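Progress note, July -- equipment side only. Staffing and the room lease are in Danjuma's note, not repeated here.

**Where we are**

Arm bought and bolted down. Gripper bought. Wrist camera fitted and talking to the PC. Second arm not ordered, see below. We're a bit behind on the tabletop tasks but the buying is mostly where we said it would be.

**Spent since last report**

- Fingers, spare set, from Pacheco: 1,587 including delivery. More than I wanted. Quote was good for a fortnight and I let it lapse chasing a cheaper one that never came, so that's on me.
- Mounting plate and fixings, small money, out of the consumables line.
- Props (plates, baskets, fruit, some cups). Also consumables. Eifion has the receipts in the blue folder.

Nothing else has gone out. The Evero licence is paid up to the end of the grant and doesnt need touching.

**Still to buy**

Second arm. Two quotes in, Prekik and Tostent. Prekik is dearer but takes the fingers we already own. Tostent cheaper on paper, then you need an adaptor and a different controller and the gap more or less closes. Lead times are similar. Amedeo prefers Prekik, Wyn wants another look at the service terms on both before he says anything. My recommendation is Prekik, draft order is written, just needs your yes.

Force sensor -- parked. Would be nice for soft fruit but we can get through the first set of tasks without it, and I'd sooner keep the money for repairs. Same goes for the better lights.

Spares. We budgeted for one set of fingers a year, which was optimistic. Pads wear, screws work loose. I'd like to move 1,000 from travel into spares, nobody is going to the autumn meeting now so it's sitting there. Needs your agreement in writing I think? Llinos will know the form.

**The work itself**

41 recorded runs on the fruit-and-plate task so far. Task is simple: take the fruit from the basket, put it on the plate, fingers clear of everything at the end. Runs start with the plate empty and the gripper open. Basket and plate get shifted between runs, so the planner can't lean on fixed positions. Single apples were first on the list, bananas in a bunch come after. Write-up of the results will come seperately once Eifion has gone through the logs.
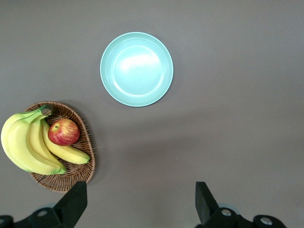

Llinos Beddoe: fine with the 1,000 moving to spares, email is enough, no form needed under that amount. On the second arm I'd want the service terms in front of me before I say yes. Can Wyn send both, side by side, with what a call-out costs in year two? If Prekik still looks right after that, go ahead and order, and put the finger sets on the same order if it saves on delivery.

Will do. Wyn has been asked for the terms. Order stays in draft till you've seen them.

**Before the next report**

- service terms to Llinos (Wyn)
- move the travel money (me)
- stock list for the spares drawer, part numbers included (Eifion)
- ask Prekik if the price holds past the end of the month (Amedeo)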